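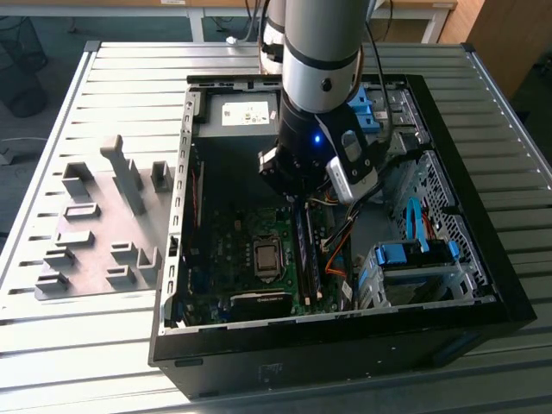
Sidley gripper with side sensor module, over an open desktop tower on the slatted table.

Sidley Two-Finger Gripper, Disassembly Set

The Sidley is supplied with narrow black fingers, textured at the tips. We compared it with the Iltwood wide-jaw unit on the same arm and the same controller, over 2,206 grasp attempts on desktop computer parts. Memory modules, cable plugs and drive clips made up most of the attempts.

The Iltwood holds large parts better. The Sidley reaches between memory modules without touching the neighboring slot — the Iltwood jaws need 11 mm of clearance per side. 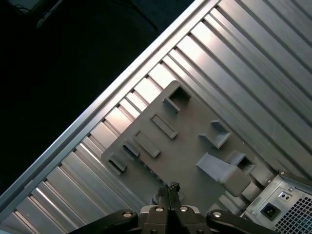

Fixture plates are sold separately. The molded holders keep small parts in a known position, and the plate should be taught as its own work frame. Recheck the frame after every 40 cycles or after any change of fingers.

Finger change: almost 15 minutes, including calibration
Controller: Menzies or Okstead, same cable set
Wrist camera: optional, must be specified when ordering

Finger pads are wear parts and are not covered by the warranty.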